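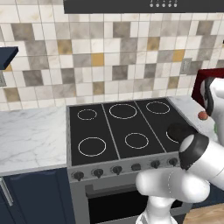 **FOR IMMEDIATE RELEASE**
Sarkness, 28 April 2019

**Leiva: kitchen robot training that changes the room as well as the job**

Prornton, the robotics research group based in Sarkness, today puts out first results from Leiva, a method for teaching robot arms kitchen tasks wholly in simulation. Paper, code and the kitchen set all go up together. Links at the foot of this release.

Short version for desks in a rush: an arm trained the Leiva way coped better with kitchens it had never met than one trained the usual way. Same arm, same training time, same tasks. Only the order of the practice was different.

**What's new**

Simulated kitchens have been used for robot training for years. Usual approach is to pick one kitchen, get the arm good at it, then shuffle the colours and the lighting and hope for the best. Leiva shuffles earlier and harder. Cupboards, tiles, worktops, the hob, where the food sits, all of it gets swapped while the arm is still clumsy. A kitchen is kept in rotation only as long as the arm is still learning from it. Once progress goes flat, out it goes and a fresh one comes in.

The rule for deciding when progress has gone flat is the main technical contribution and takes up most of the paper. It looks at how much the arm's guesses change between one batch of attempts and the next. No hand tuning per kitchen. The group tried a version with hand tuning, it was slower to set up and came out slightly worse.

**Results**

- 190 simulated kitchens in the full set, all different layouts
- 12 tasks, mostly picking up, moving and putting down food and small kitchenware
- 60 of the kitchens held back from training and used for testing only
- 2,000 test attempts for each method compared

Across the held-back kitchens the Leiva-trained arm finished more attempts than the standard baseline on nine of the tasks. Two were level. On one, turning a hob knob to a set position, it did worse, and the paper says so. The group thinks the knobs need slower, fussier practice than the rotation allows, this is being looked at now.

Biggest gain was on round food items. Onions, tomatoes and the like. These roll if the fingers close a bit off centre, and the baseline arm lost a lot of them that way.
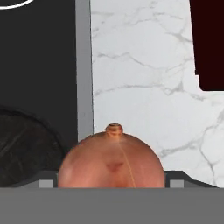 Two views go into the method at every step: a wide one of the work area and a close one from the gripper. Early versions leaned nearly everything on the wide view. Fine for getting near an object, poor for the last bit before the fingers shut. Leiva hides the wide view at random during training so the arm has to learn to finish off using the close one. With that step taken out, most of the gain on round items dissappeared. Full breakdown is in the second results table of the paper.

Backgrounds mattered more than expected. Veined marble was a nuisance in early runs, the arm kept treating strong veins as the edges of things. Plain worktops gave no such trouble. More patterned surfaces went into the rotation and the problem shrank a good deal, though it's not gone. Dark items against dark appliances are still hard.

**What it doesn't show**

Everything reported here is simulation. No claims are made about real kitchens and the group asks that headlines don't make any either. Friction on the simulated food is simplified. Nothing squashes, nothing is wet, no skins come off. Liquids aren't covered at all. There are no people in the kitchens.

One type of arm was used throughout, with a two-finger gripper. Whether the rotation rule carries over to other arms is an open question, and outside groups are welcome to get there first.

**A word from the group**

"We spent months making one kitchen prettier and it did very little," the Prornton team said in a joint statement. "Swapping kitchens sooner did far more and cost us less. The hob knobs are annoying. We'd like people to take the code and have a go at them."

**What's next**

Tests on a real arm are planned to start in June, at the group's own lab in Sarkness. First tasks will be the round-food ones, then drawers. A follow-up note will be put out whatever the outcome. A second kitchen set with more clutter on the worktops is in hand, no date for that yet.

**Getting the material**

The 190 kitchens are free for research and teaching use. They run in Brurnance, the group's own simulator, which is included in the download along with the trained models and the scripts behind every table. An ordinary desktop with a decent graphics card will run the tests. Training from scratch needs a good deal more than that, see the readme file.

**Notes to editors**

1. Leiva is written with a capital L only. It isn't an acronym.
2. Images are rendered in the simulator and may be used free of charge with the credit "Prornton".
3. The paper has been submitted for review and hasn't yet been accepted. Please say so in any coverage.
4. Short clips of test attempts, including failed ones, are avaliable from the press desk on request. Please give your deadline.

**Contact:** Press desk, Prornton, Sarkness. Paper, code and kitchen set on the Leiva project page.

ENDS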